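Trurnow gets a planner that can change its mind

2 May 2026

I've been wanting to write this one up for weeks! Trurnow, the little task planner I started last September, can finally drop a plan halfway through and pick a better one without the whole stack falling over.

The old version was a plain state machine. Find the bag, find the two edges, grip, pull, let go. Lovely on a whiteboard, hopeless with thin plastic, which has a new shape every time you breathe near it. I had 532 lines of special cases and was adding more every evening.
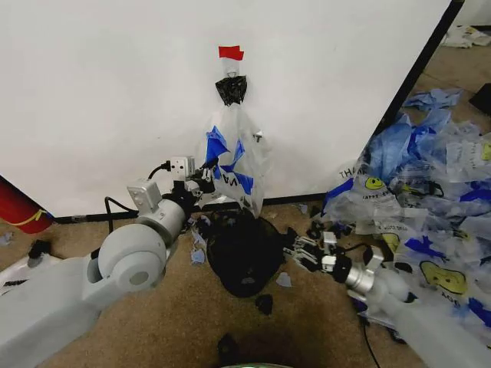

So I threw most of it away. Trurnow now keeps a short list of possible next moves for each arm, scores them against the latest depth cloud and re-scores every 100 milliseconds. If the left arm's best grasp gets worse, the right arm hears about it straight away through Gumede (my message layer - still scruffy, but quick). Watching the scores shuffle about in the Pidley viewer is far too much fun, and I've lost whole evenings to it. 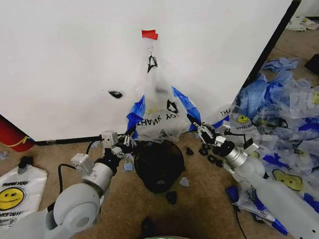 Perception is still the weak spot. See-through plastic gives you depth readings full of holes, so I've been training a small segmentation model on 702 hand-labelled stills to fill in the gaps. Colour helps loads. A blue strip on either side of a pale bag is a gift, as each gripper gets its own target and the two arms stop arguing over the middle. The printing is a mixed blessing, mind you: big black letters like that THANK YOU make lovely features to track until the plastic folds over them.

Next up is moving the grasp scoring into Trullen so it can run on the graphics card. It takes about 175 microseconds per candidate at the moment and I'm sure there's more to squeeze out. I'll post the config files once I've tidied up the naming.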